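Häufige Fragen zu unserem Tag der offenen Tür in Varville
Greifen, Sortieren, Zusammenlegen: Robotik zum Ausprobieren beim Projekt Tramby

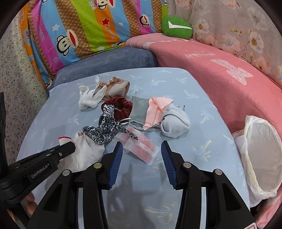 Kleine Textilien am Sortiertisch, bearbeitet mit Handgreifern

Liebe Besucherinnen und Besucher, wir freuen uns sehr, dass Sie im März zu uns kommen möchten! In den letzten Wochen haben uns so viele nette Nachrichten erreicht, dass wir mit dem Antworten kaum hinterhergekommen sind (bitte entschuldigen Sie, falls Sie ein wenig warten mussten). Deshalb haben wir die Fragen, die immer wieder auftauchen, auf dieser Seite gesammelt. Stand: 1. Februar 2022

Was ist Tramby eigentlich?
Tramby ist unser Projekt rund um Alltagsgriffe, also um all die kleinen Handbewegungen, die wir zu Hause machen, ohne darüber nachzudenken: einen Strumpf aufnehmen, ein Tuch glatt ziehen, ein Haargummi aus einem Haufen fischen. Für Roboter ist gerade das erstaunlich knifflig, denn Stoff gibt nach, rutscht und sieht nach jedem Anfassen wieder anders aus. Die Werkstatt Rissanen in Varville kümmert sich um Aufbau und Technik, das Büro in Ladbridge wertet die Aufnahmen aus.

Was bekomme ich bei der Vorführung zu sehen?
Im Mittelpunkt steht der Textiltisch. Ein Mitglied unseres Teams führt die Greifer von Hand und sortiert damit Kleinteile aus Stoff. Sie können dabei zuschauen, Zwischenfragen stellen und beobachten, wie sich zwei Greifer gegenseitig zuarbeiten, wenn einer allein nicht weiterkommt. Nach einer kurzen Pause zeigen wir im Nebenraum am Bildschirm, was von einer solchen Bewegung übrig bleibt, wenn der Rechner sie gelesen hat. Das klingt trocken, aber die meisten bleiben dort viel länger sitzen, als sie vorhatten!

Fährt oder läuft bei Ihnen auch ein Roboter herum?
Nein, am Textiltisch liegt die ganze Arbeit bei Menschen, die einen Greifer in der Hand halten. Im hinteren Teil der Werkstatt steht außerdem ein fest montierter Arm, der einige der aufgezeichneten Bewegungen nachmacht. Er ist langsam und manchmal ein bisschen umständlich, und es kann gut sein, dass er vor Ihren Augen dreimal danebengreift. Wir lassen ihn trotzdem laufen.

Darf ich selbst einmal greifen?
Aber ja, unbedingt! Am Mitmachtisch liegen Greifer für Erwachsene und für größere Kinder bereit. Fangen Sie am besten mit etwas Dickem an, einer Wintersocke zum Beispiel, und wagen Sie sich dann an dünne Tücher. Ein in Folie verpacktes Stück ist übrigens schwieriger, als man denkt, weil die Backen auf der glatten Oberfläche gern abrutschen. Rechnen Sie damit, dass Ihnen am Anfang manches wieder herunterfällt.

Warum haben die Backen innen Rillen?
Diese Frage hören wir am häufigsten von Kindern, und sie ist sehr gut. Die gerippten Auflagen sollen verhindern, dass weiche Stoffe beim Anheben einfach herausgleiten. Bei ganz feinen Sachen hilft das nur bedingt, da kommt es auf den Winkel an und auf eine ruhige Hand.

Wieso ist die Tischdecke gemustert? Ein einfarbiger Tisch wäre doch leichter?
Stimmt, leichter wäre er. In den meisten Wohnungen sieht es aber auch nicht aus wie im Labor. Auf unserer hellblauen Decke mit den blassen Palmen muss der Rechner lernen, was Muster ist und was ein Gegenstand, den man aufheben kann. Wir wechseln die Decken immer mal wieder.

Kann ich eigene Sachen mitbringen?
Sehr gern, solange sie sauber sind und Sie nicht allzu sehr daran hängen. Gut geeignet sind Socken, Mützen, Haargummis und Waschlappen. Bitte lassen Sie alles mit Nadeln, Broschen oder scharfen Häkchen zu Hause. Schreiben Sie Ihren Namen auf ein Stück Klebeband und heften Sie es an, dann bekommen Sie am Ende alles wieder zurück. Im letzten Jahr ist bei uns eine ganze Kiste einzelner Strümpfe liegen geblieben, die Sie sich am Empfang immer noch ansehen dürfen.

Wie viele Bewegungen haben Sie bisher aufgezeichnet?
Für den Textiltisch sind es 2481 Aufnahmen, davon 1605 mit zwei Greifern gleichzeitig. Eine Aufnahme beginnt mit dem ersten Zugreifen und endet, wenn das Stück an seinem Platz liegt. Auch missglückte Versuche bleiben in der Sammlung, die sind für die Auswertung in Ladbridge besonders wertvoll.

Werde ich gefilmt, wenn ich mitmache?
Am Mitmachtisch ist die Aufzeichnung ausgeschaltet. Wer möchte, kann sich an einem zweiten Platz anmelden, dort eine Einwilligung unterschreiben und eine eigene Bewegung beisteuern. Für Minderjährige unterschreiben bitte die Eltern. Sie können sich auch später noch umentscheiden, eine kurze Nachricht an uns genügt.

Muss ich mich anmelden, und was kostet der Besuch?
Der Eintritt ist frei. In die Werkstatt können Sie jederzeit hineinschauen, für die Vorführung am Textiltisch brauchen Sie jedoch eine Platzkarte. Insgesamt haben wir 82 Plätze, verteilt auf mehrere Durchgänge. Die Karten geben wir über das Anmeldeformular aus, und was übrig bleibt, liegt am Morgen am Empfang. Falls Ihnen etwas dazwischenkommt, sagen Sie bitte kurz ab.

Ab welchem Alter ist das etwas für Kinder?
Zuschauen können auch die ganz Kleinen. Zum Selbergreifen sollten Kinder mindestens sieben Jahre alt sein, sonst sind die Griffe einfach zu groß. Eine Malecke gibt es ebenfalls, mit viel Papier und (hoffentlich) genügend Stiften.

Wie komme ich hin, und gibt es Parkplätze?
Vom Bahnhof Varville sind es etwa 400 Meter zu Fuß, immer der Straße am Kanal entlang und dann durch das grüne Tor. Parken können Sie im Hof der Werkstatt Rissanen, allerdings ist er schnell voll. Fahrräder stellen Sie am besten unter das Vordach an der Seite.

Ist das Gebäude barrierefrei?
Das Erdgeschoss mit Textiltisch und Mitmachtisch ist stufenlos erreichbar. Zum Bildschirmraum führen zwei Stufen, dort legen wir gern eine Rampe an. Wenn Sie lieber im Sitzen zuschauen möchten, geben Sie das bei der Anmeldung an, dann halten wir Ihnen einen Stuhl in der ersten Reihe frei.

Gibt es etwas zu essen?
Kaffee, Tee und Kuchen stehen im Vorraum. Bitte nehmen Sie nichts davon mit an die Tische, Krümel vertragen sich mit den Gelenken der Greifer leider gar nicht.

Meine Frage ist nicht dabei. Was nun?
Dann schreiben Sie uns bitte über das Kontaktformular, gern auch ausführlich! Schulklassen und größere Gruppen bitten wir, sich möglichst früh zu melden, damit wir einen eigenen Durchgang einplanen können.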